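Dretell segmentation

Dretell segmentation is a method for dividing recorded robot demonstrations into short stretches, each covering one kind of contact between the robot and its surroundings. It is used in robot learning, mainly for work with hand tools and kitchen utensils. The method relies on the force readings taken at the robot's wrist and uses camera images only as a secondary check. It was first described by Wanpen Nilsuwan, and the name comes from the Dretell workcell on which the early recordings were made.

Background

A demonstration of a task such as stirring or scooping is usually stored as one long recording. It holds joint positions, gripper opening, camera images and, where a sensor is fitted, force and torque at the wrist. A model trained on whole recordings has to work out on its own where one part of the task ends and the next begins. Before Dretell, most groups either marked these points by hand or looked for places where the arm slowed down. Hand marking is slow and varies between people. Speed is a poor guide for tool work, where the arm may keep an even pace while the tool goes from hanging free to pressing on the bottom of a pan.

Method

The force signal is first corrected for the weight of the gripper and of the object in it. The weight of the object is estimated again after every grasp, during a short pause with the arm clear of the table. The corrected signal is then compared with a threshold. A boundary is placed wherever the signal crosses the threshold and stays on the new side for 50 milliseconds. Crossings shorter than this are treated as noise, which often comes from the cables pulling on the sensor.

Each segment is given one of four labels: free motion, grasp, tool contact, or release. Tool contact covers any time the held object touches something else, whether that is the pan, a bowl or the tabletop. Segments shorter than 7 samples are merged with the one before. In the final step, the images at each boundary are compared with those of other boundaries carrying the same label, and the ones that differ most are passed to a person for review.

The original version used a fixed threshold for all objects. This worked for screwdrivers and similar stiff tools but failed for long-handled utensils, where even a light touch at the far end produces a large torque at the wrist. The Wositz variant replaces the single threshold with one for force and another for torque, the second being scaled by the distance from the gripper to the working end of the tool. Most later work follows this variant.

Results

The first published test used 153 demonstrations, all recorded on one arm. Boundaries found by the method were compared with those set by two human markers. Agreement was highest for tool contact and lowest for release, because a tool set down slowly on a table loses its load in stages and has no clear moment of release. A policy trained on the segmented data made fewer errors when picking up a utensil again after dropping it, but showed no gain on simple pick-and-place.

A later collection, Balus, contains 700 demonstrations with utensils and workshop tools mixed on the same table. It is the set most often used to compare segmentation methods of this type.

Limits

The method needs a force-torque sensor between the arm and the gripper, so it cannot be applied to older recordings made without one. It also assumes that the tool does not slip in the fingers. Slip changes the point at which the load acts and can produce false boundaries. Dimaculangan filtering, a separate step that checks for slow drift in the torque signal, removes part of this error at the cost of a delay, and is therefore suited to stored data only. Soft or liquid contents remain a problem, as the force on a ladle moving through soup changes too gradually for either threshold.

Tabletop setup

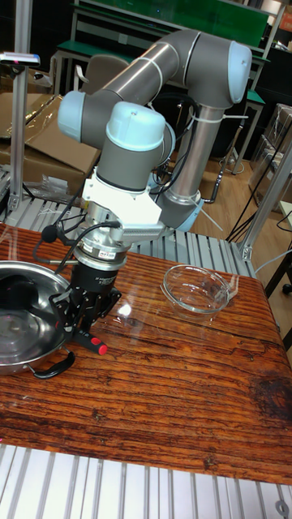
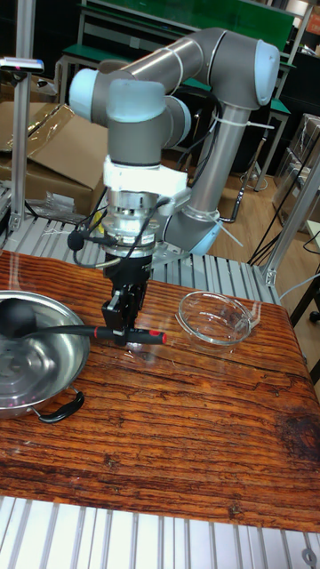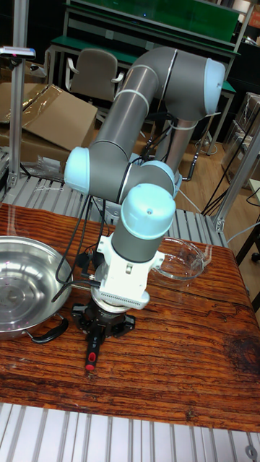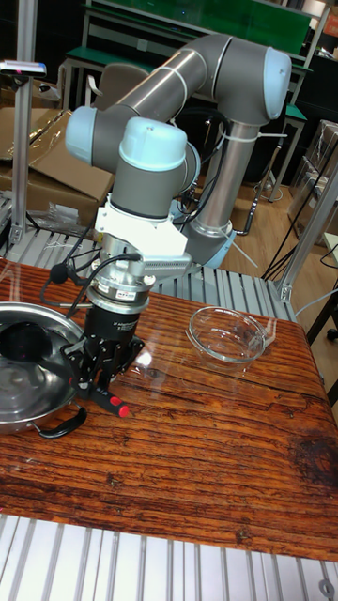

Robot arm and black gripper over the table, with a stainless steel pan and a clear glass bowl. In the second picture the gripper holds a ladle-like utensil with its head in the pan.

See also

Balus collection
Dimaculangan filtering
Force-torque sensor
Learning from demonstration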